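Section 4. Checking the Bitar gripper before a session
Stukunport Student Robotics Club, build 2 of the hand-held gripper

Section 3 got the gripper assembled. The parts list promised that an assembled gripper is a working gripper. We have built enough of these to doubt it. Do the checks below on every unit, including one that "was fine on Thursday."

4.1 Open position

1. Put the gripper over a clear table with nothing between the fingers. Take your hand off the trigger.
2. Look from above. The two inner faces should point toward each other and the top corners should sit nearly level.
3. Start Wirkari and open the live view. Both fingers must show, with table visible in the gap.
4. Read the width value. Write it on the log sheet.
5. Squeeze the trigger fully, let go, and read the value again.
6. Repeat step 5 until you have three readings in a row that match. 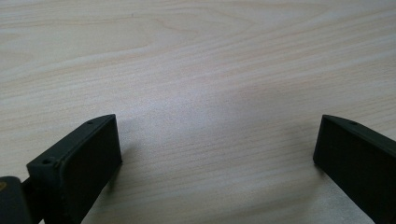
Fig. 4-1. Fingers open over the bare tabletop, top corners nearly level.

Some shadow next to each finger is normal, and so is a pale patch of glare on the table. The Wirkari help page says glare is corrected automatically. We have never seen evidence of that. If the patch is bright enough to hide the wood grain completely, move the gripper or switch off a lamp.

NOTE: A good width reading tells you the sensor is awake. It doesn't tell you the fingers are straight. We had one unit report a perfect open width for a whole afternoon with a finger screw half out.

CAUTION: Don't tighten finger screws with the trigger squeezed. The finger will shift when you release it, and you'll be back at step 1.

4.2 First grip

The club's Ullness task uses plastic cups. People like to start with something easier, usually a block of foam, and then tell everyone the gripper works. Foam will forgive almost anything. Start with the cup.

1. Stand a clear plastic cup upright on the table.
2. Bring the open gripper in from the side until the cup is between the pads.
3. Set the pads at the same height on both sides, on the lower part of the cup. On a cup with a ridged band, stay under the band.
4. Close slowly. Stop when both pads touch.
5. Add a little more squeeze and hold. Count to ten.
6. Watch the wall of the cup as you do this. If it folds, you are squeezing too hard, whatever the force bar on the screen says.
7. Lift a finger's width off the table, hold, and set it back down.

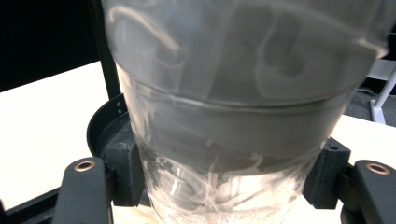

Fig. 4-2. Foam pads pressing on the lower part of the cup, just below the ridged band.

A cup this size takes up most of the live view. New members see that and back the gripper away, which puts the grip at the very tips of the pads. Leave it where it is. You should still be able to make out both fingers at the lower corners, and that's enough to work with.

Clear plastic is the worst material we use. Smudges and light streaks on the wall can look like edges to the tracker. Wiping the cup is supposed to help. It might. Wipe it anyway, then check the track by eye before you trust it.

NOTE: The force bar is in arbitrary units and runs to 600. Don't compare numbers between two grippers, and please don't put them in your project report as newtons -- last July we had to take a poster down over this.

4.3 Pass or fail

Do 48 lifts with the same cup and write down every one, including the lifts you "didn't mean." Dropped cups, folded walls and lost tracks are all fails. Our best unit so far managed 81 percent of its lifts the first time it was tested, and the team thought that was terrible until they saw everyone else's sheets.

If you get a perfect score, have someone outside your team repeat the test. We'd be happy to be wrong about this gripper.

If a pad slips or twists during the test, go back to Section 3, refit it, and start the count over. Don't carry on from where you stopped.

Questions about this section: ask for Khalil Khalaf at the bench | © Stukunport Student Robotics Club | Back to top

Comments

benchrat: Step 6 in 4.1 took me eleven tries. Is that a bad sensor or a bad me?

Khalil Khalaf: Could be either. Swap the cable first and send me the sheet.

tomasina_k: I think you're too hard on the glare correction. It worked all right for us with the blinds down.

benchrat: With the blinds down there's no glare to correct though

oddsock: Does it matter which way the cup faces if it has a seam? We got more slips with the seam against a pad, but that was only one cup.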